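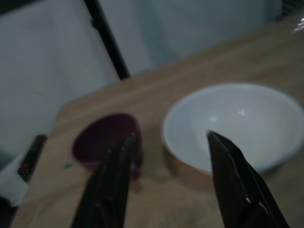
My capstone project was supposed to be about grasp planning. I ended up spending most of it learning how to drive a robot arm with my own two hands, and I don't regret it at all. The task I settled on was moving small dishes on a tabletop by remote control, recording every attempt, and then training a policy on the recordings to see how much of my driving it could copy. The wrist camera was my main view for nearly all of it, so I got very used to seeing the world between two black fingers, with a dark maroon cup on one side, a big white bowl on the other and a stretch of pale wood in between.

Date: August
By Baltazar Rosales

Why I drove it remotely

I tried two ways of showing the arm what to do. The first was grabbing it and moving it through the motion by hand (kinesthetic teaching, if you want the proper name). It's lovely for big sweeping moves, but my arms kept getting into the overhead view, and I could never keep the wrist level while also closing the gripper. The second was a leader arm, a smaller copy that you hold while the real one follows. We call ours Jeker, after the name somebody wrote on its base before I joined the lab. It felt awful for the first afternoon and then, somewhere in the second week, it clicked and I stopped thinking about which joint was which.

The other big change was covering up my direct view of the table. My supervisor suggested it and I grumbled a fair bit! If I could see the whole bench, I was using information the policy would never get. Once I was stuck with the camera feeds I drove more slowly, but I also started doing useful things like pausing above a rim to line up the fingers before going down.

What I recorded

I kept 490 demonstrations in the end. Each one had the joint positions, the gripper opening and both camera streams, all saved through Lalleck, which is the logging tool our lab wrote and which I have complicated feelings about. It dropped timestamps whenever the disk got busy, so I lost most of a week to writing a script that lined the streams back up. If you're taking over this project, please run that script before you train anything. It's in the Garnstead folder along with the calibration files.

Colour and light turned out to be a bigger deal than I'd planned for. A dark cup doesn't give you much to go on when the room is dim, and from the wrist it's easy to have a finger right in front of it, hiding the very wall you want to grip. White bowls have the opposite problem – the rim can fade into a pale background and you're left guessing at where the edge is. I did sessions with the blinds up and the blinds down, and I'd do even more of the second kind if I had the time.

Training and testing

I trained for far too long on my first go and the arm learned to copy my hesitations perfectly. It would hover over a rim, wobble, back off and hover again, exactly like I do when I'm nervous. Trimming the long pauses out of the recordings helped heaps. The short ones I left in, as the policy seemed to need them for lining up.

For the final test I gave it ten fresh layouts that weren't in the training set, and it finished seven. Two of the misses were grasps on the near side of a cup, where the left finger came down on the rim. The last one I stopped myself with the big red button, and I still reckon it might have recovered.

What I'd change

More operators, for a start. All the demonstrations are mine, so the policy has my habits, including approaching everything a bit from the right. I'd also like to try Cortés, the newer follower arm in the next bay, which has less slop in the wrist. And I'd label failed attempts as I went. I deleted my early ones in a fit of tidiness and then wanted them back a month later for the recovery section I never got to write.

Related projects
Setting up the Jeker leader arm
Fixing dropped timestamps in Lalleck
Garnstead folder: what's in it and how to use it
Cortés follower arm: first impressions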